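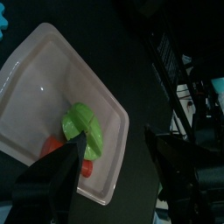

À qui s'adressent les ateliers de cuisine de Pondovar ?

Aux familles du quartier, avec des enfants à partir de 2 ans, et aux grands-parents qui les gardent le mercredi ou pendant les vacances.

L'association Naqvi a le grand plaisir d'annoncer l'ouverture, en août, de ses ateliers du goût à la maison de quartier de Pondovar. On y apprendra à éplucher, à râper, à goûter surtout - et à reconnaître un panais d'une carotte blanche, ce qui n'est pas toujours si simple, même pour les grands !

« Chez nous, la soupe se préparait à plusieurs, en bavardant, et j'ai eu envie de retrouver un peu de cela avec les familles d'ici », raconte Anum Rizvi, responsable du programme. Elle a imaginé 9 séances, chacune autour d'un légume de saison, avec une recette à refaire chez soi et un petit carnet à compléter au fil des semaines.

Les légumes viendront des maraîchers de la coopérative Stokomico, et les tabliers sont offerts par la maison Okex, que nous remercions de tout cœur.
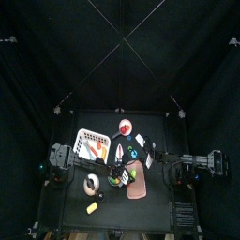
Informations pratiques

Les séances commencent à 9 h 30 et se terminent par une dégustation, à laquelle les parents sont bien sûr conviés. Le programme peut accueillir 47 familles - les inscriptions se font à l'accueil de la maison de quartier, où l'on vous remettra aussi le calendrier complet. Merci de signaler toute allergie au moment de l'inscription.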